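The Night Bus to Lunadside

My aunt left me her accordion and a bus ticket. The accordion I understood, sort of, because I was the only one in the family who never asked her to stop playing it. The ticket took me longer. It was a paper one, the old kind with a stub, Kusville to Lunadside, one way, and she'd tucked it under the bass strap where I was bound to find it.

So I went! I had 60 dollars, a sandwich and an instrument that weighed as much as a big dog, and the driver made me buy it a seat. "It's a passenger if it takes up a cushion," he said, and I was too tired to fight him. It was a Ziółkowski, by the way, red once, with a crack across the grille that my aunt had filled in with nail polish (the wrong red, but close).

We left Kusville after dark. There were four of us on board, if you go by the driver's rule and count the accordion, and by the second stop the old man across the aisle was staring at it.

"Dresa," he said.

I told him no, it was a Ziółkowski, it said so right on the front.

"Not the box. The town. That nail polish is from the drugstore in Dresa. My wife wore it for 49 years."

Well, what do you say to that? I said it was a nice color. He asked if I played and I said no, and he held out his arms the way you would for a baby, and I passed it over.

I work in an office, I should say. I type up insurance claims all day, and I'd always figured my hands were no good for anything with a tune in it. My aunt used to tell me that was nonsense – keys were keys, she said, and I'd already learned the hard ones.

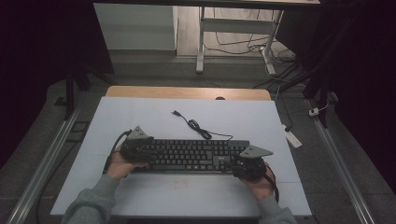 The hard ones, according to my aunt.

The old man played quietly so he wouldn't bother the driver, and then the driver yelled back that he couldn't hear, so he played it loud. I knew the song. I'd known it since I was little, coming through the wall on Sunday mornings, always with the same stumble in the middle where I figured my aunt's fingers gave out. He stumbled in the exact same place.

"You messed up," I said, which was rude, but it popped out.

"That's how it goes," he said. "Everybody in Dresa plays it like that. There's a step there in the dance hall, and you have to give people time to get down it."

I laughed so hard I had to put down my sandwich. All those years I'd felt sorry for her!

He got off 3 stops before mine, at a crossroads with one streetlight and a dog waiting under it. He put the accordion back on its seat and did up the strap, and he wouldn't take the other half of my sandwich, though I tried. Then the doors closed and the driver asked me, over his shoulder, if I was going to just sit there or what.

I got my arms through the straps. I found the first note by Lunadside, and the driver let me stay on until I found the second.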